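Startseite > Stadtleben > Kurz gemeldet

Dienstag, von Imani Ridgeway
18 Kommentare

Seifenreste für alle: In der Moynihan-Passage wird jetzt gesammelt

Kennt ihr das auch? Am Waschbecken liegt dieser kleine Rest Seife, zu dünn zum Einseifen und zu schade zum Wegwerfen, und irgendwann klebt er einfach fest. Bei mir zu Hause liegen gerade drei davon (ja, drei!), und deshalb war ich sofort dabei, als ich von der neuen Sammelstelle gehört habe. Der Unverpackt-Laden Dirkia in der Moynihan-Passage nimmt ab sofort Seifenstücke an, die sonst im Müll landen würden. Einfach im Glas oder in einem alten Brotbeutel abgeben, fertig.

Angestoßen hat das Ganze Tarek Lahlou, der den Laden seit dem Frühjahr führt. Er hatte im Juli zum Testen einen Eimer neben die Kasse gestellt und mit ein paar Handvoll gerechnet. Zusammengekommen sind 766 Stücke! Gezählt hat er sie an einem verregneten Nachmittag selbst, zusammen mit seinem Kollegen Liam Coughlan. »Danach haben wir beide zwei Tage lang nach Lavendel gerochen«, hat er mir erzählt, und ich glaube ihm aufs Wort, denn im Hinterzimmer riecht es immer noch so.

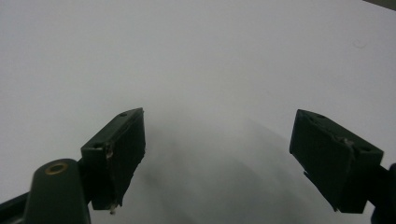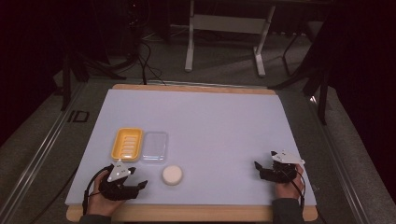 Im unteren Bild: die gelbe Seifenschale mit Rillen, daneben ein durchsichtiger Behälter.

Aus den Resten wird wieder Seife, und das geht einfacher, als ich dachte. Die Stücke werden geraspelt, mit wenig Wasser im Wasserbad weich gerührt und in Formen gedrückt. Danach müssen sie ein paar Wochen trocknen. Hübsch gleichmäßig werden sie dabei nicht, meine Probe sah eher nach Nougat aus, aber sie schäumt prima! Nicht abgeben solltet ihr Spülmaschinentabs, Fleckenseife und alles, was schon mit Farbe oder Öl aus der Werkstatt in Berührung gekommen ist. Kernseife nimmt Dirkia gern, die kommt aber in einen eigenen Eimer.

Ein Teil der neuen Stücke geht an die Kleiderkammer Horora, der Rest wird gegen Spende im Laden abgegeben. Ravinder Landry von der Kleiderkammer wünscht sich vor allem unparfümierte Seife, weil viele Leute dort danach fragen. Wer also noch so einen Rest hat: Bitte extra einpacken und draufschreiben, dann muss hinterher keiner schnuppern.

Abgeben könnt ihr zu den normalen Öffnungszeiten, die Eimer stehen gleich links hinter der Tür. Beim Raspeln werden übrigens noch Leute gesucht, immer dienstags ab 17 Uhr im Hinterzimmer. Ich gehe nächstes Mal hin und bringe meine drei Reste mit. Eine Küchenreibe bitte selbst mitbringen, davon gibt es im Laden bisher nur zwei.

31 Mal geteilt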